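Frequently Asked Questions

Hi! I get a lot of the same mail about this site, so I finally sat down with a big pot of tea and wrote the answers out. If yours isn't in the list, the contact form still works (mostly).

What is this site?

It's a fan page for Curner, the evening soap about the Ostermann family and their failing hotel on the lake. I write recaps, keep a spoiler section, and maintain a family tree that gets more embarrassing every season. I've been watching since the first episode, when Flakent Harbor was one street and a painted backdrop and you could see the backdrop ripple whenever someone slammed a door.

Do you work for the show?

Nope! I've been on the set tour one time and I bought a mug. That's the whole relationship. Please stop sending me your audition tapes, although the one with the accordion was lovely.

How often do you post recaps?

Curner airs four nights a week and I try to have each recap up by the next morning. Thursdays run late because I have choir. If there's a double episode, I write it up as one long recap, and I warn you now that I skip the sports bar scenes unless something happens in them.

I've never seen Curner. Where do I start?

Don't start at the beginning! I say this with love. The first season is mostly people arguing about a parking lot. Start with episode 297, the wedding, when Marlene comes down the stairs in her dead sister's dress and the sister turns out to be sitting in the third row. You'll be confused for maybe a week and then you'll have opinions about everybody. Go back and fill in the old stuff later if you catch the bug.

Who is who in the Ostermann family?

Deep breath. Grandmother Hedda owns the hotel. Her sons are Klaus (married to Marlene, formerly engaged to Marlene's sister Judith) and Bernd (married to no one, formerly engaged to everyone). Klaus and Marlene have Tobi and Lena. Lena was switched at birth, but they switched her back. Judith has a son, Felix, and for 18 episodes we all thought his father was the ferry captain. It was Bernd. It's usually Bernd.

Why did they recast Felix?

I don't know, and the production company has never said. I've read all the theories on the message board and I don't print guesses about real people's private lives. What I can say is that I hated the new Felix for a month and now I can't picture the old one. The scene in the boathouse won me over. He does so much with just a towel and a thermos.

How do you mark spoilers?

Anything that hasn't aired yet goes in the spoiler section and nowhere else. Recaps cover aired episodes only, and I keep headlines vague, so you'll see "Big news for Hedda" and not what the news is. In the comments, please write SPOILER on its own line and leave a few blank lines under it. I delete the ones that don't, even if they're really good.

Where do the spoilers come from?

Mostly the TV magazines and the network's own preview pages, which come out two weeks ahead. Some of it comes from readers who spot the crew filming outdoors. I don't pay for anything, and I don't post leaked scripts. I was sent one last December and read the first page before I made myself close it (Klaus was in a canoe, that's all I'm saying).
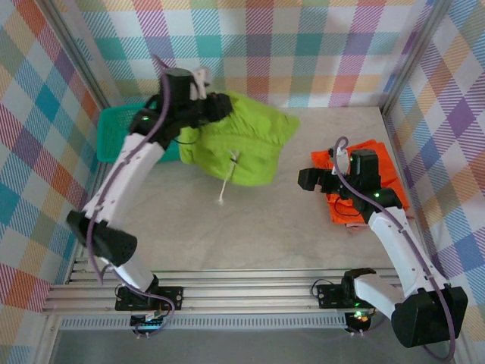
Can I write a guest recap?

Yes please! I go on vacation and the show doesn't. Takumi Matsuda did the whole of the hotel fire week and people still quote his line about Hedda saving the silverware before the guests. Ottmar Rieger covers for me on choir nights when he can, and his are shorter and much meaner than mine. Send me a sample of up to 600 words on any episode you like. It doesn't have to be polished, but you do need to have watched it all the way through.

Why was my comment deleted?

Either it had an unmarked spoiler in it, or you were nasty about an actor's looks, or my spam filter ate it. The filter is called Dromomon, it came with the site, and it has a grudge against anybody who types the word "casino." Since the Ostermanns opened a casino in the hotel basement this spring, that's been a real headache. Write "the basement" and you'll be fine.

Is Judith really dead this time?

We saw the car go into the lake. We did not see Judith in the car. I've been burned twice by this woman and I'm not buying flowers until there's a funeral with an open casket, and even then I'd want to see the credits.

Is the show getting canceled?

I get this one every summer! As far as I know, no. There's a break in the schedule and people panic. If I hear something solid I'll put it at the top of the front page in large type, and I will probably be crying.

Can I use your family tree?

Sure, just link back to me. Check that you've got the newest version, because the one floating around on other sites still has Felix under the ferry captain.

Will you ever cover other soaps?

I tried doing two at once and started mixing up the husbands. So, no. Curner keeps me busy enough.

Last updated Thursday, May 30, 2013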